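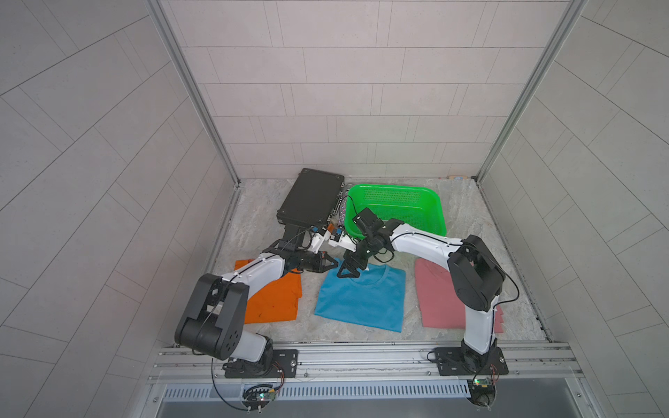

Vondcombe Clothing Exchange is looking for people to join the folding and sorting table for the spring term, which begins in March. We take in children's and adults' clothes, check them, fold them and pass them on to families through our rooms in Vondcombe and Grostville. Most of what comes in is ordinary stuff, such as the orange, light blue and pink T-shirts laid out in a row, and most of the work is getting it into a state where someone can find their size without unfolding the whole pile. No experience is needed. You will be shown our way of folding at your first session.

What you would be doing

- Emptying bags and checking each item for stains, holes and missing buttons
- Folding T-shirts flat and keeping colours apart, with the neckline at the top of the pile
- Putting finished piles into the plastic baskets. The bright green one is for T-shirts only, so please check that it is empty before you start a new batch

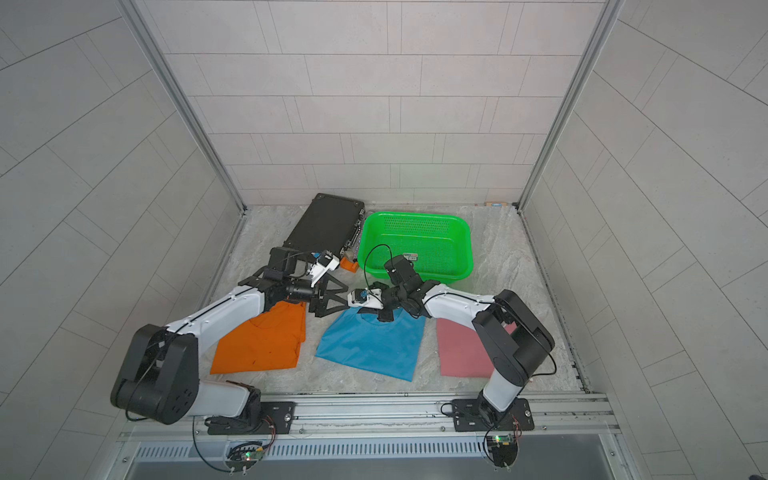

- Writing up the sheet at the end of the session and handing it to Larysa Vasylenko

Sessions last 3 hours with a break. You can do one or two a week. We ask people to stay for the whole term if they can, as the autumn group handled almost 1,000 items and was short of hands by the end of it.

Sizes and labels

Every item has to be sorted by size, and the size is taken from the label inside the collar if there is one. Some labels are faded or only partly readable. If you can't make out the size, lay the garment over one of the card templates and go by that. Do not cut labels out, even if they are coming loose.
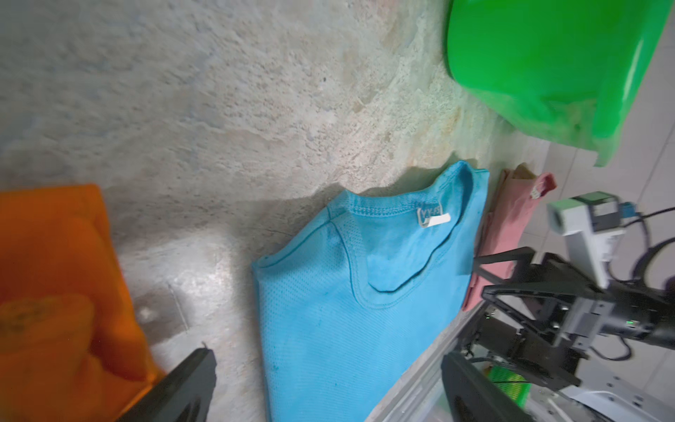
Light blue T-shirt with the label inside the back of the collar.

Heavier things are folded last. Fleeces and sweatshirts take up room and tend to slide, so they are never stacked on top of T-shirts. Turn the sleeves the right way out, pull the hood flat if there is one, and smooth the front before you fold.

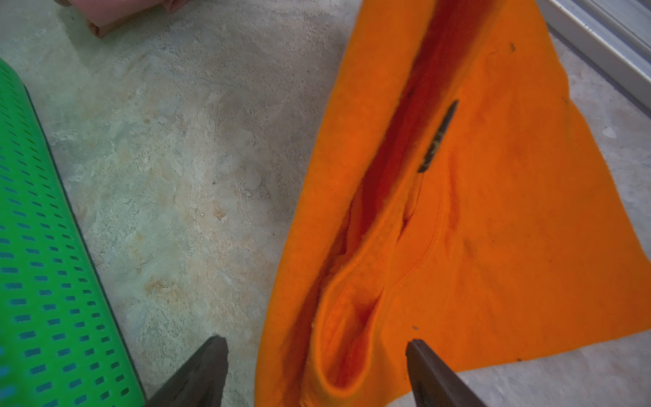
Zips and poppers should be done up first. Anything with lint on it gets a quick going over with the roller, which is kept in the drawer with the spare pens.

What we offer

Travel within Vondcombe is paid, and tea and a sandwich are provided. There are 4 places in Vondcombe and 2 in Grostville. Both rooms are on the ground floor.

How to apply

Send a few lines about yourself to Gaurav Tiwari at the Vondcombe office, saying which room you would prefer and which mornings or afternoons you are free. For Grostville, you can also speak to Benoît Texier at the front desk. Applicants must be 16 or over.

Posted November 2, 2019. Places stay open until filled.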